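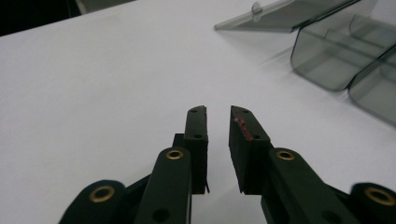
Notebook - adapted movement sessions, equipment and planning
October 2024

Picking this up from the July pages. The summer block at Bundden is finished and the fall one is under way, same hour after school, slightly older group. Writing down what changed so the Ploltia people can use it when they start theirs.

Floor markers. The rubber spots from the summer slid on the gym floor when a walker or a wheelchair caught the rim. Went back to tape. Wide tape in two colors only, yellow for "wait here" and blue for "go to the next one." We had four colors in July and the kids who use picture cards had too much to match up. Tape takes longer to put down but it stays flat under wheels. Pull it up the same evening or it leaves glue on the varnish.

Circuit layout. Now 6 stations, down from eight. Distance from the first to the last is 20 meters along the wall and that is enough. Stations in order: reach and drop, seated twist, step over or roll past, scarf throw, balance line, rest mat. The rest mat counts as a station and gets its own card and its own turn. When it was off to the side, going there looked like stopping, and a couple of the kids refused it even when they were worn out.

Step over or roll past still needs work. The foam bar is fine for walkers. For chair users the gate is too narrow at the left end, and the helper ends up steering. Want to open it to the width of the double doors and try it again. Could also turn the whole station a quarter so nobody approaches it facing the windows.

Music. Cut the playlist down to songs at a steady beat. The fast one, 147 beats a minute, went to the end of the hour and only gets played if the room is asking for it. The slow one at 83 works for the yoga part and for coming in from the hallway. Volume: start low and stay there. Two of the children wear ear defenders for the first ten minutes and take them off by themselves if the speaker is on the far side. Speaker lives on the far side from now on.

Scarves. The Vastico set is too light for anyone with limited grip, it floats off before they can close a hand on it. Tied a knot in one corner of each. Better. The beanbags from Ghanem are the right weight but the stitching is going on three of them. Set those aside, ask about replacements before ordering any more.

Yoga part. Chair versions first, floor versions second, every time. Last block we showed the floor version first and then "the other way to do it," and the chair users waited while everyone else got going. Same five poses for the whole block. Tried swapping one in each session over the summer and spent most of the time teaching the new one.

Helpers. One per station doesn't work with the numbers we have. One helper between two stations, plus one who moves with whoever needs them. The moving helper shouldn't also be timing. Put the timer on the wall where the children can see it - several of them like calling out the change, and the shouting is useful.

Record sheets. Shortened to one side. Columns: came, stations tried, help given (none / words / hands), anything to pass on to parents. Dropped the enjoyment score, we were guessing at it.

To do
- widen gate at station three
- laminate new cards, bigger pictures, fewer words
- more blue tape
- send layout drawing to Ploltia with the measurements on it
- check whether the small hall is free for the last two sessions, the gym has a book fair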